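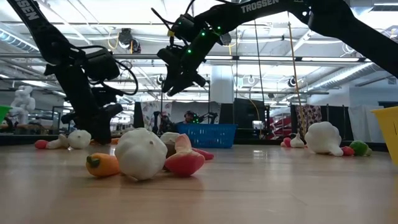

2018-08-18

Up at five thirty. Cool enough for a jacket until eight or so. I watered the beans and the back two rows of beets before breakfast and left the squash alone, as the leaves have had mildew on them all week and I don't want to make it worse. Picked what was ready. Mostly beans. The second planting has caught up with the first, and I should have waited another ten days in between like I did last year.

Edvin Skjelbred came by at seven with the trailer and we drove over to Grakgate for the compost. They had us down for the wrong kind, the coarse stuff they sell for road banks, and it took a while to get that changed. The bill was 228 dollars with the delivery charge taken off. I paid and he will give me his half when his hay money comes in. The trailer pulled to the left the whole way home. He thinks it is the tire and I think it is the hitch.

We unloaded by the north fence. I wanted it under the tarp before noon, but the tarp has a tear down the middle that I had forgotten about, so I laid the old shower curtain over the gap and put bricks on it. It looks bad but it will keep rain off.

The onions came out of the ground on the 11th and have been lying on the racks in the shed since. I turned them all again today. The necks on the yellow ones are dry. The reds are slower and a few are soft at the top, so those went in a bucket for the kitchen. Gudrun Torvik told me once that you should never braid an onion you can still smell from the door, and by that rule I have another week to go. Her family grew them on the Torvik place for a long time and sold them off a wagon, so I tend to listen to her on onions. I don't listen to her on tomatoes.

Tomatoes are poor. The Skendov plants I was so pleased with in June have given a lot of leaf and not much else. I counted nine ripe. The ones at the end near the rain barrel are cracked from uneven watering, and that is my doing. I was at my sister's for four days and the hose timer stuck. I cut out the bad parts and made sauce. It came to three pints, and I put two in the freezer.

Lunch was bread, beans and one of the bruised red onions fried in butter. Slept for half an hour after.

In the afternoon I sat down with the garden account book. I have kept one every year since I moved here, and I try to get it up to date by the middle of August so there is nothing left to do in the fall but add the last of it. Seed, compost, the new hoe, netting, the repair to the pump, and the fence. The fence is what did it. The total so far is 2,946 dollars, which is more than I have ever put into the place in a year. Without the fence it would be an ordinary year. I sat and looked at it for a while. The deer have not been in once since it went up, so I suppose it is working, but I would have to eat a great many beans to get even.

Signe Backlund called at three about the garlic. She wants to order together again, from Sendgate this time, and if we take 200 bulbs between us the shipping is free. I said yes to my share but asked her to leave out the purple kind. It did nothing in my soil two years running. She says hers was fine. Her ground drains and mine doesn't, and we have had this talk before. We plant in October, so there is time to get the bed ready if I pull the peas out soon. I should do that tomorrow.

Yaqin Yuan from across the road brought back the big kettle and a jar of the pickled long beans she made in it. Very sour, with a lot of hot pepper. I ate some standing up in the kitchen and then had to drink milk. She asked if I had dill to spare, and I do, a whole row of it gone to seed. I cut her an armful. She wants the heads for cucumbers and says the stems are good in the brine too. I had been throwing those out.

Letter from Trudy Tapsell. Her hip is better and she is walking to the mailbox. She has given up the big bed and is down to lettuce and chard in tubs by the steps. She asked how my squash was and I will have to tell her.

Back out at six. Hoed the path between the beets and carrots. Found a hornworm on the end tomato and two more when I looked closer. Dropped them in soapy water. There will be others, so I need to check with the flashlight before bed.

To do: peas out. Tire or hitch. Buy lids, the wide ones. Write Trudy.

Clouds coming in from the west at dark. Closed the shed door on account of the onions.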